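Home Abstract Sections Figures References Next

3.2 How much does a home recording teach?
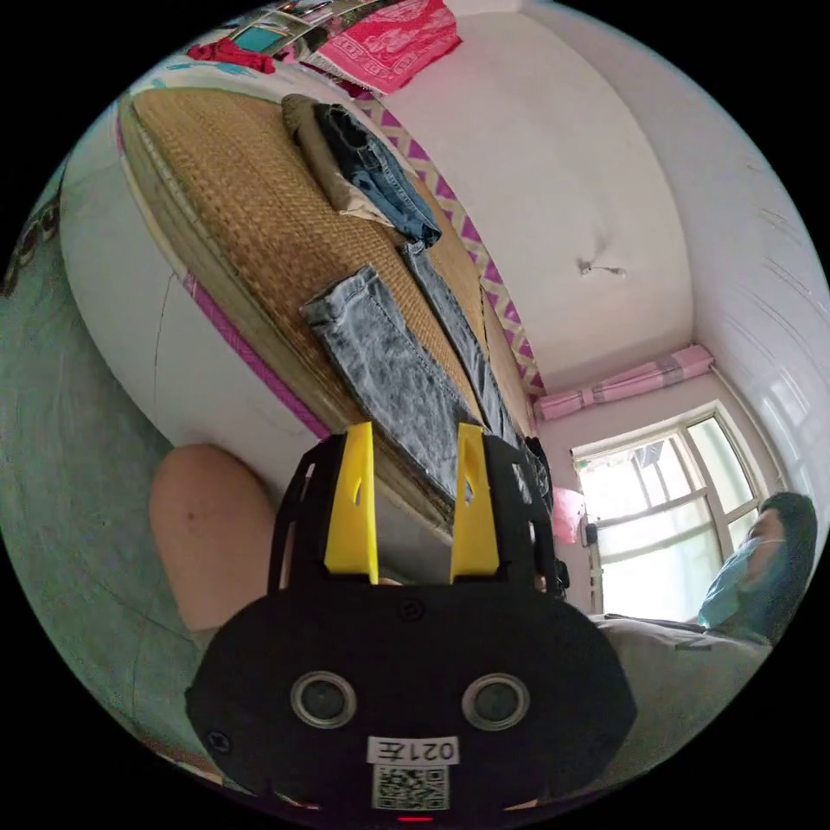 Figure 2. Clothes handling in a bedroom, seen from the hand-held gripper.

Our clothing set holds 478 recordings, cut down from 800. Groups that publish such sets tend to report the total and stop there, and we doubt the total says much. The Torka baseline trained on all 478 scored no better in our hands than the same model trained on 58 picked for variety. One reason may be how little a single session varies. In Figure 2 three pairs of jeans lie on the same straw mat, and only one of them is folded. A learner could tie denim to that woven grid and we would not notice until it met a plain sheet. Daylight from the window is a second shortcut of this kind - the Fuvberg split, which holds out whole rooms, was meant to catch both. It catches some. We have not seen evidence that adding sessions from rooms already in the set helps at all, and we treat claims to the contrary with caution.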